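Research > Working Papers > Food Words at Home > Section 3

Last updated September 25, 2019

3. How families in Vulasby name fruit

3.1 Background

The word list we started from is old. The Marchuk glossary, printed in 1783, gives one word for apple and a second for "any round fruit off a tree," and later lists copied it without checking. Copying errors too – the second word is spelled two ways on facing pages. We wanted to know what people say now, at home, with kids in the room. Not what they write down for a teacher.

Earlier work in the valley asked adults only, and asked them to translate from a printed sheet. Translation pulls people toward the schoolbook word. A grandmother who says one thing all day long will give the other when handed a sheet and a pencil. We saw this in the pilot in June and dropped the sheet.

3.2 Households and recordings

We visited 30 households on both sides of the river, Vulasby proper and the upper hamlet, Anel. Each had at least one child under six and one adult raised in the valley. Visits were short. Recorder on the table or a shelf, left running through a meal or snack. We asked no naming questions in the first half of the visit. In the second half the adult and child talked over a few everyday things, fruit mostly, some real and some toy (Figure 1).

Transcripts were typed in Zuveo, our own markup, by two people working apart, then compared. Where they disagreed on a vowel we went back to the audio. Where the audio was bad we left the token out. After cleaning, 339 uses of a fruit word were left. That is the whole set for this section, adults and children together.

One problem we did not plan for. Adults switch words when they talk to a small child. The old round-fruit word takes a baby ending and gets used for apples, plums, once for an onion. We first marked these as errors by the speaker. They aren't, the ending is regular and everybody over there uses it the same way.

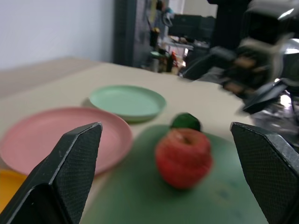
Figure 1. Toy apple, red.

Hanna Tymoshchuk, reading a draft of this section, objected that the baby form should not be counted with the adult form at all, as in her view the two had split long before the glossary and only look alike on paper. She would treat the baby form as its own word, with its own history, and she pointed to the stress, which falls on the first syllable in one and the last in the other. We have kept them together in the main count but mark them separately in the transcripts, so a reader who agrees with her can redo the sums.

3.3 What we found

The schoolbook word is winning in Vulasby proper. Adults there use it with each other nearly all the time, and with children once the child is old enough to answer back in full sentences. In Anel the picture is mixed. The old word is still the normal one at table, and the schoolbook word shows up mostly when talk turns to shopping, prices, jam for sale. Two words, two jobs. Parents in Anel did not seem to notice they were switching, and when we played the tape back some of them laughed.

Children are harder to read. The youngest use the baby form for everything round. Older ones have the schoolbook word for apples and keep the baby form for plums, which no adult told us they do. We think its a leftover from the general use, narrowed down as apple got its own word. Could also be plain imitation of an older brother or sister. The recordings can't settle it.

Color words go along with this in a small way. Speakers who use the old word tend to put the color after it, schoolbook speakers put it before. So "apple red" against "red apple," more or less. The order holds even where the same speaker uses both words in one meal. We did not expect that and would like to see it checked by someone with more hours of tape then we have.

3.4 Limits

Small sample, one valley, one season. Families who agreed to a visit are likely the ones who enjoy talking about words. Meals differ from house to house and some had no fresh fruit on the table that week. We have 3 households with grandparents present the whole time, and those run heavily to the old word, so they may tilt the Anel numbers upward. Taking them out does not change the direction of the result. Vegetable names are left for Section 4.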